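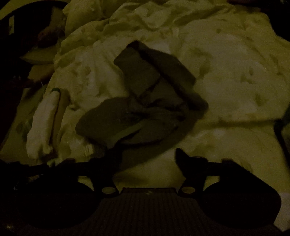
Wrist view from the hand-held gripper, bed set, fingers open. Dark gray cloth on the duvet, white rolled item to its left.

February, 4:40 pm

Dim-light runs for the Dolora set. Question for this week: does the grasp-point model trained on the bright bedroom demos hold up when the light drops, or do we need dim demos in the training mix?

Where we stand on data: 1,144 demos in the bedding folder after Yae Takeda finished her pass. 900 go to training as before. The rest stay held out. I have not touched the split since January and would like to keep it that way until the write-up.

Method today. Overhead light off, blinds half down. One dark cloth placed folded near the middle of the bed, duvet left rumpled. Approach from the foot of the bed with the fingers open, stop short, hold, close, lift, put back, reshuffle. 12 takes. Exposure locked at the daytime value, so everything comes out dark and the gripper body is close to black. Raed Jaber wanted auto exposure. We agreed to do locked first and auto next time.

Ran the bright-trained model on the takes offline, using the last frame before the fingers start to close. Scored a prediction as good if the point landed on a graspable edge of the cloth. Good on 5 of 12. The misses are mostly on the duvet. Where the fabric bunches up into ridges the shadows are strong, and the model seems to take a shadowed ridge for a cloth edge. Two misses landed on our own left finger. Masking the gripper should fix those, and the mask from the Barroso runs ought to fit with a small shift.

Tried a plain brightness boost before inference. Moved the points around but the score stayed at 5. Not worth more time.

Pale items are a separate problem. White on a pale duvet in this light has very little edge to work with, and I did not score any white targets today. Raed thinks the depth channel carries enough. I doubt it for anything rolled thin. Needs its own test.

To do:
- gripper mask, rerun same takes
- auto exposure, same placements
- ask Yae for the crease labels from the Votilville flat
- add dim takes to training only after the first two are done

Battery on the handle was at two bars when I put it away. Charger is in the Trastum crate.

3 comments | 0 shares

Recent entries
Finger pad wear, second check
Bedding demos: naming and folder rules
Barroso runs, mask notes
Time sync drift on the handle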